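Knitting drive in Plestlow passes last year's total

A winter knitting drive in Plestlow has collected 2458 items, up from 2214 a year ago, organizers said. Collection closed at the end of February.

The drive takes hats, scarves, blankets and soft toys and passes them on to families through local clinics and schools. Donated yarn came from Lukar, a craft store on the east side of town, which also let knitters use its back room in the evenings.

"We had 17 people at the first evening and 67 by the end," said Naa Ofori, who started the drive. "A lot of them had never held needles before."

Blankets were the most requested item this year. Selorm Ackah, who handles deliveries, said two schools asked for more than the group could supply – those orders will be filled first when knitting starts again in the fall.

Items are washed, checked for loose ends and sorted by size before they go out. Anything with small buttons or beads is kept back from the packages for babies.

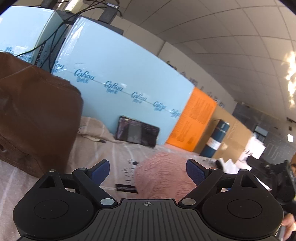 A pink fuzzy knit piece on striped cloth.

Yarn can still be dropped off at Lukar until 6 p.m. on days the store is open. The group says it is short of thick wool in dark colors.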